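Chapter 14
A Place for Every Small Thing

Tidying manuals love a big cupboard. This chapter starts with two shallow baskets on a table, and one object looking for a home.

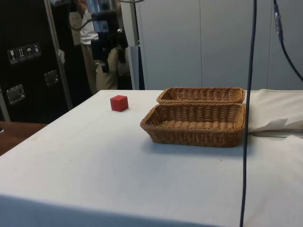

Iolanda Andrade
Senior Lecturer in Household Studies, Toriston College

Most clutter is small. A wardrobe rarely goes missing, but a block, a button or a door key can ruin an evening. In November I asked my students to list every loose item in their kitchens. One came back with 136 and a request to change courses.

Woven baskets are good teachers. A low rim hides very little, and two of them side by side force a decision: this one or that one. People will stand there for a full minute — over a cube.

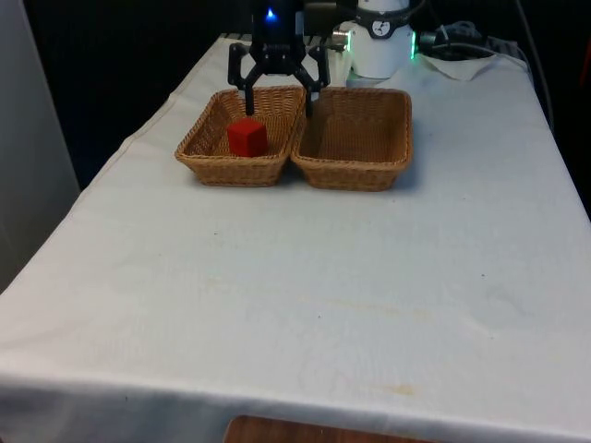
Once a basket has its first resident, the rest tend to follow, including several that were never invited. Leaving a second basket empty feels wasteful, and readers will be tempted to fill it by lunchtime. Resist until you have finished Exercise 2.

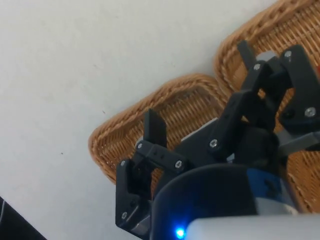
14.1 Sorting Before Storing

Begin with a cleared table and a plain cloth. Pick up one item, name its use aloud, and set it down in a basket.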